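3.2 Installation de l'étagère murale Sotetti

Lisez toute la section avant de percer. Le montage se fait à deux personnes pour les modèles de plus de 10 kg.

Outils nécessaires : niveau à bulle, crayon, perceuse, foret à béton, tournevis cruciforme. Les chevilles fournies conviennent au béton et à la brique pleine. Pour une cloison creuse, commandez le kit de fixation réf. 631.

1. Repérez les câbles et les conduites avec un détecteur. Ne percez jamais à la verticale d'une prise ou d'un interrupteur.

2. Présentez le rail contre le mur, à la hauteur voulue. Mettez-le de niveau et marquez les trois trous.

3. Percez, dépoussiérez les trous, puis enfoncez les chevilles jusqu'à ce que la collerette affleure.

4. Vissez le rail sans bloquer. Contrôlez le niveau une seconde fois, puis serrez en commençant par la vis centrale.

ATTENTION : une cheville qui tourne dans son trou ne tient pas la charge. Rebouchez et percez plus loin.

5. Accrochez la tablette sur le rail et poussez-la vers le bas jusqu'au déclic. Posez ensuite les deux vis de sécurité par-dessous.

Remarque : la finition Briremora est livrée avec un film de protection. Retirez-le avant l'étape 5, il devient difficile d'accès une fois la tablette en place.

3.3 Charge et entretien

Placez les objets lourds près du mur et les petits objets, gobelets ou pots, vers l'avant. 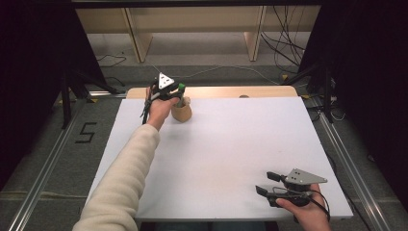 Laissez un espace libre de 2 cm à chaque extrémité pour pouvoir déposer la tablette. Nettoyez les surfaces avec un chiffon humide, sans poudre ni solvant. Resserrez les vis de sécurité après 3 mois, puis une fois par an.

Pour la version d'angle Alley, passez à la section 3.4.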